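Faraji Shemweta
I have been made Head of Breakfast at the Cevholm guest flat. There was no interview. Duties: one place setting, one tray of bread, looking as if it was no trouble.

1/ The bread goes on the strawberry tray. The tray says "strawberry" on it, in case the strawberries left you wondering. Croissant-ish roll, shiny bun, bagel. One slice of bread goes on the plate, so the guest has something to be getting on with.

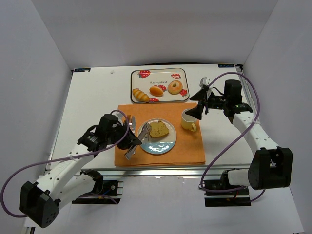
2/ Cutlery
Victor Nzioka laid 216 breakfasts one September at a hotel in Clevville and has mentioned it to me about 100 times. His rule is that the knife goes nearest the plate, then the fork, then the spoon. All on the same side, handles level. I asked where he got this and he went to check on the kettle. 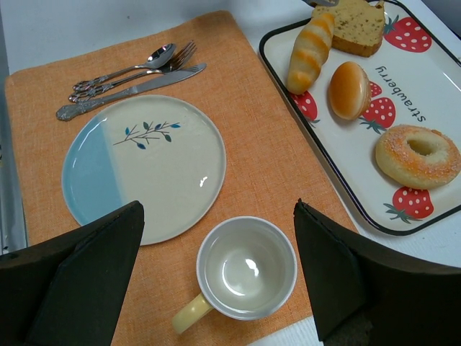

He also thinks the bread should wait until the guest is sitting down. I think a guest at 7am wants to see bread from the doorway. We have agreed to do it my way when he's out.

3/ Placemats. I bought 16, all orange, for a table that seats two. They were cheaper by the box and I stand by it - mostly.

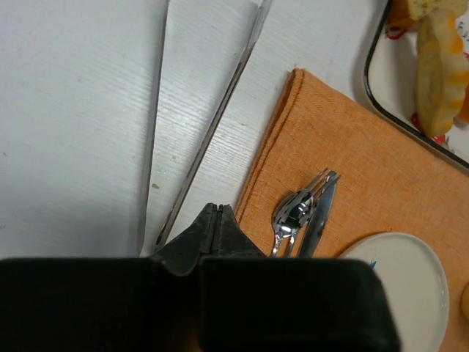

Ironing is where I draw the line. Victor would press every placemat before it went down, and he'd start with the one that has a corner folded over by the cutlery. I say it's a coarse weave and it can look after itself. The tongs can stay on the bare table too, I'm not buying them a mat of their own.

Guest wants porridge.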